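Studio notebook, September
Prarositz building, back studio
Written up by Comfort Kyei, for me, Sylvie and whoever has the room next

Started 9 am, packed up a bit after four. Main job was the window light for the newborn and sibling sessions, then the backdrop stand, then prints if there was time. There was time for half the prints.

Window light

The big north window is still the best thing in the room, but it has been going green on skin since the hedge outside filled out. Checked it against the grey card at 9, at noon and again at three. Worst at noon, when the sun is on the leaves. The morning reading is close to neutral and needs nothing.

Hung the thin white curtain on the lower half of the window only. That takes out most of the green and costs just under a stop. With both halves covered the loss is nearer two stops and the light goes flat, so the top half stays open. Clips are on the rail, please leave them there.

Set-up I would start from for a baby on the beanbag:

Beanbag parallel to the window, head end towards the door.
Light coming down from the forehead, never up from the chin.
White board on the far side, standing, tilted in a little at the top.
Custom white balance off the card once the curtain is up, and again after lunch.

Jaxon sat in for the family position with a rolled towel in his arms. Standing at the edge of the rug he is lit well, but a step further back and the wall behind him comes up brighter than his face. Put a strip of tape on the floor at the right distance. Two adults fit along it. Three would need to go front and back.

Backdrop stand

The left upright has been slipping again. I took it apart and the collar is worn on the inside, so tightening it harder only marks the tube. Turned the collar round so the unworn side grips, and it held all afternoon with the oatmeal paper on. It did not like the heavy canvas, which came down a finger's width in an hour. Canvas goes on the wall hooks until we have a new collar. Indrek thinks he has a spare from the old stand and will look.

Sandbags on both feet, every time, with a toddler in the room or without.

The oatmeal roll has a dirty front edge. Cut it back to clean paper and there is plenty left. The sage roll has a crease across it, near the start, that shows in side light. I hung it overnight last week and the crease is fainter but still there. Fine for seated portraits where it falls behind the chair. For anything full length use the oatmeal.

Fabrics and wraps

Washed the cream and rust wraps on their own with no softener. The rust one still gives off colour on a damp cloth, so it needs another wash before it goes near a baby. The knitted ones were dried flat on the rack.

Tried the long gauze maternity piece on the dress form to see how it falls. It needs weight at the hem if we want it to hang straight, and it needs somebody to throw it if we want it to float. From a crouch, with the window to the left, 1/400 stopped the edge of the cloth and 1/200 didn't. I like a little blur in the tail, so I would shoot both. 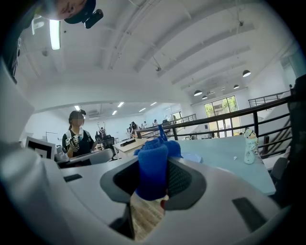 Test prints

Ran the same file on three papers, a mother and baby from the Bouchard session. Francine Bouchard has said we can use it for tests and for the wall, but not online. That is written on the folder too.

Smooth matt: skin is good, blacks a bit weak. The dark hair loses its detail before anything else does.

Rostine textured: lovely on the dress and the blanket, too much on the baby's face at small sizes. At the large size the texture drops back and I would happily sell it.

Lustre: the strongest blacks and the safest for albums. It picks up fingerprints, so cotton gloves when handling.

The first matt print came out too dark. My screen had gone back to full brightness after the update. Brought it down, lifted the file by a third of a stop and the second print matched well enough under the viewing lamp. I have not touched the profile. If anybody else gets dark prints, look at screen brightness before changing anything in the file.

Did not get to the canvas wrap or the folded cards.

Culling

Went through Sylvie's outdoor set from Cidbridge while the prints dried. 146 frames after her first pass, 57 after mine. She can overrule me on the ones by the water, where I dropped several for squinting that the family may not mind. Keepers are tagged green, maybes yellow.

The evening ones near the end are the best of the set. The sun was behind the family and she let the background go. I have warmed them slightly and left the shadows alone. In the path series there is a bright sign over the father's shoulder in most frames — easy to clone out in four of them, awkward in the rest where it touches his collar.

To do

Second wash for the rust wrap (me)
Collar for the left upright (Indrek)
Canvas wrap and folded card tests, using the corrected file
Try the half curtain late in the day, after five, when the hedge is in shade
Sylvie to check the Cidbridge tags before the gallery goes out
New grey card, the corner of this one is stained

Left the heater off and the curtain up. Room key is back in the drawer.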